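4.2 Loss of lane position on bridge decks

The most serious fault in the trial was a repeated loss of lane position on bridges. The Folemell lane keeper takes its lateral estimate from the painted lines and checks it against the nearest raised edge. On 1 April 2024 the vehicle drifted toward the right kerb during a crossing on the Gurwood route, and the safety driver took over. The log showed no warning before the takeover. The confidence score had stayed above its alarm threshold throughout.

We replayed 806 crossings recorded in bright sun. In 726 of them the lateral estimate remained within tolerance. In the other 80 it jumped to the right by more than the permitted margin, then held the wrong value for up to 200 frames. Figure 3 shows a forward view from the bridge set.

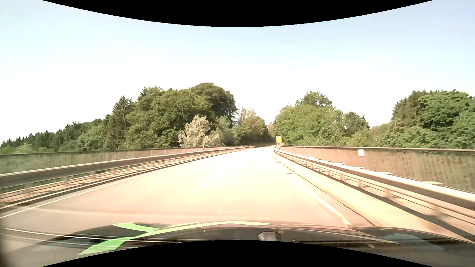 Figure 3. Forward view on a bridge deck in strong sunlight.

The error had two parts. First, the exposure control weighted the whole view equally, so the dark hood pulled the setting up and the pavement lost contrast. Faint centre markings then fell below the detection limit. Second, with the centre markings gone, the tracker accepted any long, straight boundary that ran parallel to the last known edge line. Kerb seams and guardrail shadows both met that test. The cross-check failed as well, as it used the same boundary and therefore agreed with the faulty estimate.

Masking the hood from the exposure calculation reduced the number of failed crossings from 80 to 31. A further rule, proposed by Edit Sipos, requires the two edge estimates to come from separate features. With both changes in place, nine failures remained. All nine occurred where the right edge line was worn over a long distance, and in each case the alarm was now raised before the vehicle left its lane. The revised software has not yet been tested on wet decks or at night.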